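July 2026
By the Pindbridge newsletter desk

The group at Pindbridge that works on household cleanup did not set out to study tablecloths. Its lead researcher had wanted to know how few demonstrations a robot arm needs before it can clear a table in a kitchen it has never been in. The answer kept changing with what was on the table.

"We had good numbers on bare wood and plain laminate," she said. "Then we went to homes with shiny plastic covers and the numbers fell apart."

The project is called Flisto. People carry a hand-held gripper through ordinary chores in real kitchens, and a camera mounted on the tool records what the fingers do. A policy is then trained on the recordings and run on an arm fitted with the same fingers. The first set, finished in January, had 388 demonstrations. The current one has 600.

The researcher said the larger set explains only part of the improvement. The group trained one policy on 388 demonstrations drawn at random from the new set, so that the two could be compared at equal size. It still did better than the old one on glossy surfaces.

"What changed was the variety," she said. "In the first set we had 5 kitchens. Now we have 15. The trash is different, the light is different, and people put their tables in different places."

Soft items remain the hardest. A cup that has been crushed keeps its shape when the fingers close. A tissue does not, and glare on plastic can look a lot like a tissue to the policy. In early trials the arm would close on a bright patch and lift nothing.

The sponge task came out of those failures. The person holding the gripper picks up a sponge, wipes the table and moves the litter toward one side. The contact is wide, so a small error in position matters less than it does in a pinch grasp.

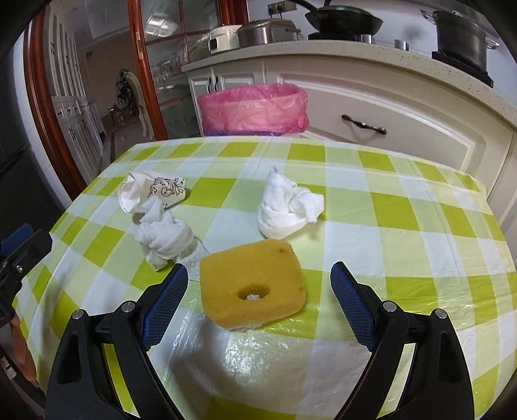

A sponge between the gripper fingers, with tissues and a crushed paper cup still on the table.

Asked whether wiping was a way around the problem, she agreed that it was, in part. "If the job is to get the table clear, I don't mind how it gets done. But we still report the pinch grasps separately, and they are still worse."

Grip force is the other open question. The fingers record how far apart they are and nothing about pressure, so the policy has to guess how hard to hold a sponge from how much it gives. A second project, Tastton, will add a force sensor to each finger. She expects the sensors to make the tool heavier and wants to see whether people tire sooner before ordering more of them.

The group plans to release the 600 demonstrations with the training code once the checks for faces and mail left on counters are done.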